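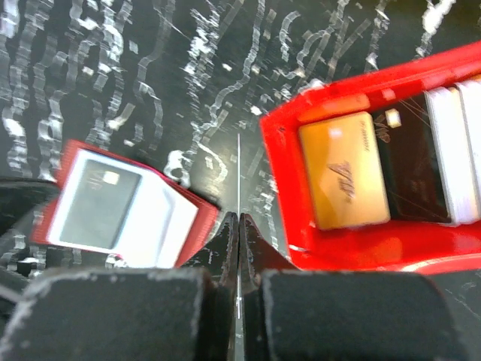

The case against the sleeve

Most loyalty cards spend their lives in the wrong container. I kept mine in a book-style holder with clear sleeves for four years and have now moved them to an open tray. I think most households should do the same.

The sleeved holder is designed for display. Each card gets its own pocket, and the cover closes over the lot. The cost is paid at retrieval. A card held in plastic has to be gripped at one edge and drawn out against friction, and a card two pages down requires the pages above it to be turned first. Stiff sleeves spring back. Soft ones cling. 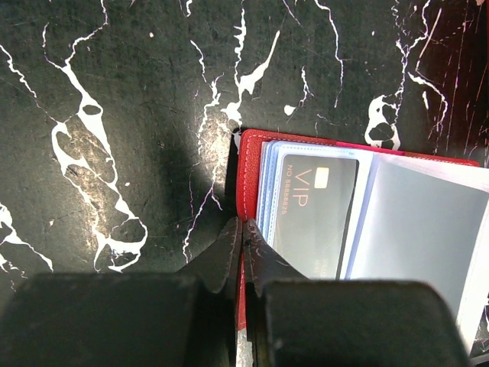
A VIP card in the top sleeve of a red leather holder.

Thulani Modise, who sells stationery at Matden, disagrees with me. His argument is wear: printed surfaces rub against each other in a tray, and numbers fade. I accept the point for cards handled every day. It does not apply to the Flellis discount card, which I present on a Monday perhaps twice a year.

A tray of standing cards works like a file drawer. The top edges are exposed, the front card can be tipped forward with one finger, and a gap shows where something has been removed. In January I sorted 19 cards this way and discarded the ones I could not explain.

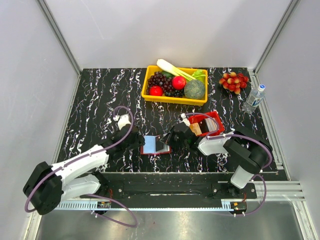
The remaining objection is space. An open tray takes up table area that a closed holder does not, and a table is usually wanted for groceries and whatever else came in at the door. My answer is to keep the tray small and refuse it a second row. When the row is full, a card leaves before another enters.

Holders still have a use in travel. For a fixed location I see no reason to pay for sleeves.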